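In Defense of the Floor You Already Have

Dec 12, 2019

I have lived with the same kitchen floor for a very long time now, and I have been talked out of loving it at least once a year. The floor is tile, the orange kind that somebody in the late seventies must have thought would make every kitchen in Terkport feel like a villa. When I bought the house, the inspector looked down and told me, very kindly, that I would want to budget for that. I wrote it on my list, right under the gutters. The gutters got done.

What I want to say today, and I'm going to take my time saying it, is that we replace our floors much too easily, and that a good many of us would be happier if we got down on our knees with a brush before we ever walked into a showroom.

I do understand the pull. Last January I spent a whole afternoon at the Mondal showroom out past the county road, and I had a lovely time. They give you coffee there. They have gray planks and grayer planks and a sort of oatmeal plank I could have lain down on and gone to sleep. The young man who helped me worked out a number for my kitchen on a little pad and turned it around so I could read it, and the number was $2,419, which did not include tearing out what was already down there. I took three samples home and set them by the stove, and for two weeks I stepped around them. Every time I looked, I found I was looking at the orange tile next to them instead.

Part of it is that a tile floor has a memory. Mine has a chip by the back door where I dropped a cast iron pan the first Thanksgiving I cooked for the whole family, and a pale patch under the window where the old dog's water bowl sat for eleven years. There is one tile near the pantry that somebody before me put in a quarter turn wrong, and you would never notice unless you mopped it, and I have mopped it more times than I can tell you. I'm fond of whoever did that. I imagine them standing up, stretching their back, seeing it, and going to lunch.

Now, a floor can't live on sentiment, and I won't pretend that old tile is easy. It is cold in the morning. It is hard on the knees and murder on a dropped glass. Grout that hasn't been sealed will drink up anything you spill on it, and a cracked tile over a soft spot in the subfloor is telling you something you had better listen to. If your floor is heaving or letting water in, please call a professional and don't go quoting me to them. But most of the floors I see people giving up on are only dirty, or out of fashion, and both of those things can be waited out or washed off.

My friends in Musadgate had a floor a lot like mine in the front hall. They had 263 square feet of it, and they had already picked out the vinyl that was going on top. I asked them to give me one Saturday's worth of work first (all right, it was closer to three, once we got going). We used warm water, a gentle cleaner, stiff brushes and old towels, and then a $39 jug of Adby sealer that we put on with a paint pad. By the time we reached the coat closet they had stopped talking about the vinyl. That floor is still there, and they've bought a rug to go with it, which I thought was a nice gesture toward the floor.

The thing people complain about most is the color, and I'll grant you that orange is a strong thing to have under every meal. But I've come to think the trouble is mostly that we look at it as one flat color, when a good terracotta shade has a lot going on in it, rusty blotches and lighter places and everything in between. It forgives crumbs. It goes beautifully with anything red or yellow you happen to set near it, and it makes a pale table look like it was meant to be there.

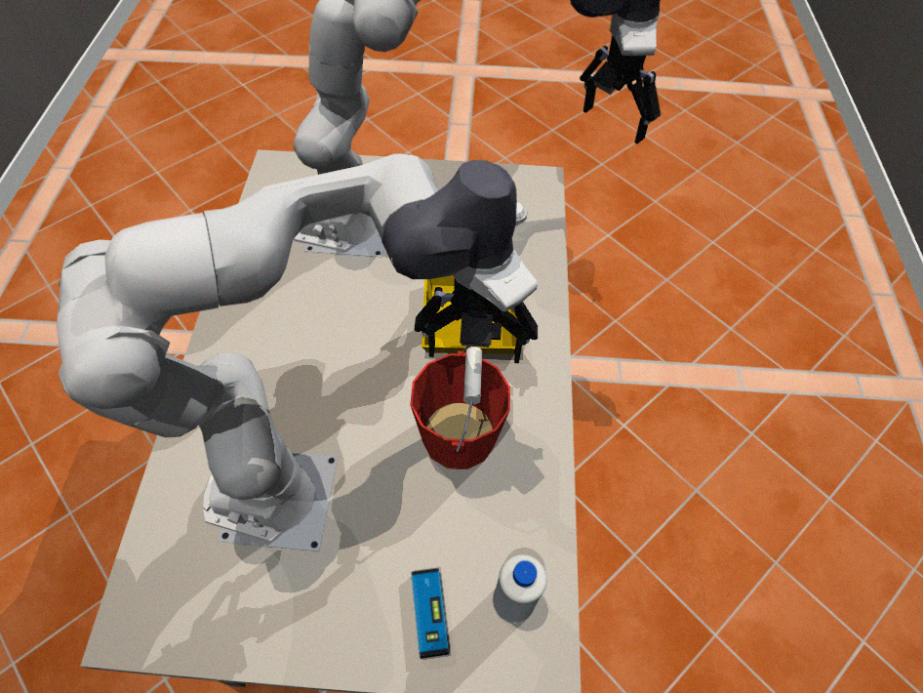
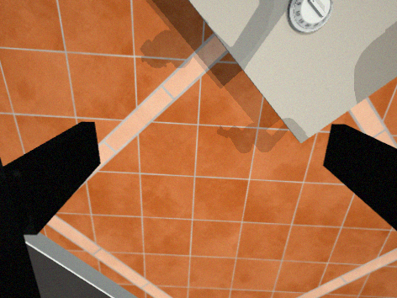
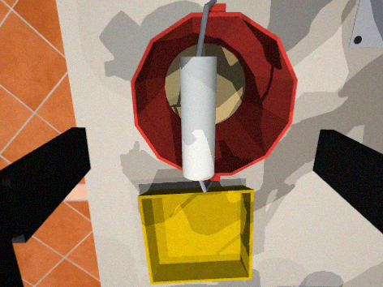 The other complaint is that it dates the house, and to that I can only say that the house has a date. So does the oatmeal plank, if you're patient. My mother's generation glued carpet over oak because oak was what their parents had, and then my generation spent our weekends pulling staples out of it with pliers and saying how could they. I would dearly like to spare some young couple fifty years from now the job of scraping gray planks off my tile and saying the same about me.

So if you're thinking about a new floor this winter, and I know plenty of you are, with company coming and the light so low that every scuff shows, I'd ask you to wait until spring. Scrub one corner, a good big corner, and let it dry overnight. Live with it a while. Put a lamp near it in the evening. If you still can't stand it by the time the windows are open again, go on out to the showroom with my blessing, and have the coffee.

I took my three samples back, by the way. The young man was very nice about it. He asked what I'd decided on, and when I told him he said his grandmother had the same tile, and that she wouldn't let anybody touch hers either.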